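Straps First

Most advice on boxing up bags and other strapped goods starts with the body of the item. I think the order is wrong. The body settles under its own weight. A strap stays wherever it was dropped, and it catches on the flap, the tape and the next thing in.

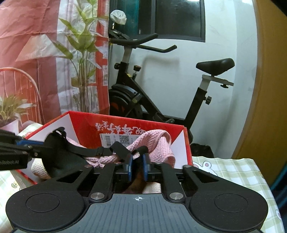 Black strapped item at an open red cardboard box, adjuster midway along the band.

A band with an adjuster has a stiff point partway along, and the webbing tends to twist on one side of it. Flatten the twist, fold the band against the panel, then lower the whole item. At the Cornbridge depot we repacked 38 boxes in this order and had 2 with a strap caught under the lid.

Shiuli Siddiqui prefers to remove every strap and bag it separately. That works for long storage – I would not do it for anything going back out within the month. Detached straps get lost, and matching them up again takes longer than folding did.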